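Using Brilluvmont points at the Gondham beauty counter, updated 31 October 2012.

## Check your balance

Sign in and open Rewards. You need 600 points for a gift set.
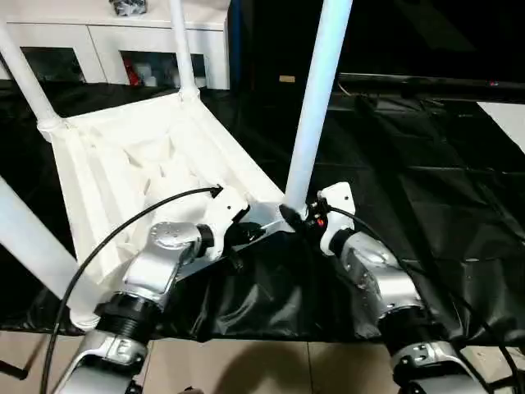
Emiliano Vallejo writes that his points took 4 days to show after he bought a face cream.

Points from returned items come off again.

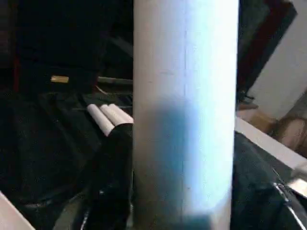 ## Claim the set

Add the set to your basket before you pay.

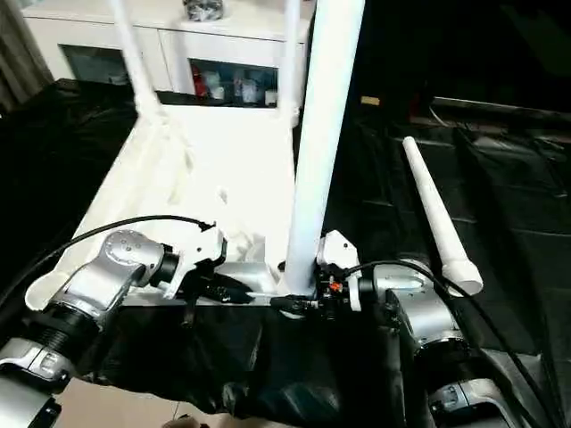

*White poles on a white base*

Choose a lipstick shade, then enter your card number. If the total doesn't drop to nil,

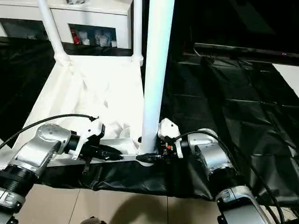
remove the set and add it again. Sets end in November.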